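Ovanness market hall to shut Mondays and Tuesdays from December

Thursday, August 8, 2024

Traders at Ovanness market hall have been told the building will close two days a week from December, after the company that runs it said it could no longer afford to heat and staff the place on quiet days.

The letter went under stall shutters overnight. One page, both sides. It says Mondays and Tuesdays bring in the fewest shoppers by a long way and that the hall will open Wednesday to Sunday instead, with a later finish on Fridays. Sunday opening is new. The hall hasn't traded on a Sunday since it was reroofed.

Gralteck, which took over the lease from the town council, says rents will drop to match. Traders say they won't, not by enough.

The sums, as set out in the letter: a standard stall currently pays £400 a month. Under the new timetable that falls to £368 -- sorry, that was the figure in the first version handed out, since corrected in a second letter sent mid-morning. The right figure has not been given. The second letter says only that "revised terms will follow". Several stallholders had already pinned the first letter up by the time the second one came.

Corner pitches and the hot food units along the back wall are on different contracts and it is not clear what happens to them. The hot food people have their own gas meters and pay seperately for extraction. Gralteck says it will write to them next week.

There are 92 stalls in the hall, 80 of them let. The empty ones are mostly at the canal end, where the doors stick and the wind gets in. A plan to move the flower sellers down there was dropped last winter after they complained about frost on the buckets.

What shoppers will notice

Fish and meat first. Both fishmongers take their main delivery early on a Tuesday and say they would have to switch days or lose the van, which also serves Mudineo and a couple of the coast villages. One of them said on the shop floor this morning that Mudineo wants its fish on a Tuesday and has done for years, so the van isn't going to change for Ovanness. The other has asked whether the cold store could be kept open on closed days. No answer yet.

The haberdashery stall does most of its trade on a Monday, when the sewing group meets upstairs. The group will need another room. The upstairs space is part of the same lease and would be locked along with everything else.

Bread is less of a worry. The baker already shuts Mondays.

Then the café. It sits in the middle of the hall with tables out on the old weighing floor, and is one of the few places in that part of town where you can get a cooked breakfast before eight. Bus drivers use it. So do the night staff from the depot. It does porridge all year round and, on Tuesdays, a cheap lunch for pensioners -- soup, roll, pudding. The lunch would have to move to Wednesday, which clashes with the one at the chapel.

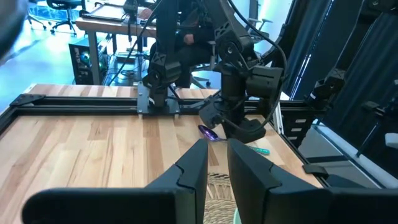
Nobody from the café has been told whether it could open by itself on the closed days using the side door on Tanner's Row. It has its own key to that door and its own toilets. The letter doesn't mention it. A petition was on the counter by ten, with a biro on a string, and had 268 names by the time the lunch queue had gone. Another copy is at the key cutting stall, another at the library.

Petition asks for three things: a six month delay, a proper meeting with the traders in the room, and footfall figures for each day of the week to be published. Gralteck counts people through the front doors with a beam. There isn't one on the side door, or on the canal end, and traders have said before that a lot of their regulars come in that way from the car park.

Company's side

In a written statement Gralteck said the hall had run at a loss for the past two winters and that "doing nothing is not an option that keeps the doors open". It said heating was the biggest single bill, that the boiler was old and could not be run for one part of the building only, and that staff hours would be moved to busier days with no jobs going. Cleaners and security have been told the same.

It said Sunday opening had been asked for in customer surveys. It would not say how many people had filled them in.

On the footfall numbers, the statement said these were "commercially sensitive". The council, which still owns the building, said it had seen them but couldn't share them either. It said changes to opening hours were a matter for the leaseholder as long as the hall traded at least five days in seven, and that is in the lease. Five is what's being proposed.

A council spokeswoman added that the charter, which traders have brought up, covers the outdoor market on the square and not the hall. The outdoor market is Thursdays and Saturdays and isn't changing.

What about Majimbun

Some older hands have been pointing at Majimbun, where the covered market went down to five days, then four, and is now let out mostly as storage. Others say that isn't fair, as Majimbun lost its bus station the same year and the supermarket opened opposite. Either way it gets mentioned at every second stall you stop at.

Mudineo went the other way. Cut its rents, kept six days, put in benches and a repair desk for bikes. It also had a grant to do it. That scheme has closed to new bids and the council says it doesn't know of another.

Sundays

Opinion on Sunday opening is split. The cheese stall is for it. So are the two secondhand book stalls and the record man's unit, which sees visitors more than locals. The greengrocers are against -- nothing fresh comes in on a Sunday so they would be selling Saturday's stock. A few traders do car boots or other markets on a Sunday and would have to pick. Some won't work it for religious reasons and want to know if they'd be charged for the day regardless. The letter says stalls are "expected" to open on all trading days, and the present contract has a penalty for shutters being down without notice.

Parking is another one. The car park behind the hall is free on Sundays at the moment. The council says there are no plans to charge for it but that it reviews all its car parks every spring.

Buses on a Sunday are hourly, first one in at twenty to ten. The hall would open at nine.

What happens next

Drop-in session with Gralteck in the hall office next Wednesday, four till six. Traders want it later as most are still packing up at five. The company says it is looking at the time.

Individual letters with new rent figures are due by the end of the month. Anyone who wants out can give notice without the usual penalty provided it's in writing, and the deposit will be returned less any arrears.

The new hours would start on the first Monday in December, which traders say is a daft time to do it with Christmas orders coming in. Butchers in particular take turkey orders across the counter on the quiet days when there is room to stand and talk. Gralteck said it would consider opening all seven days for the fortnight before Christmas, but that nothing had been decieded.

Petition closes at the end of the month. Copies at the café, the key cutting stall and the library, ground floor, by the returns shelf.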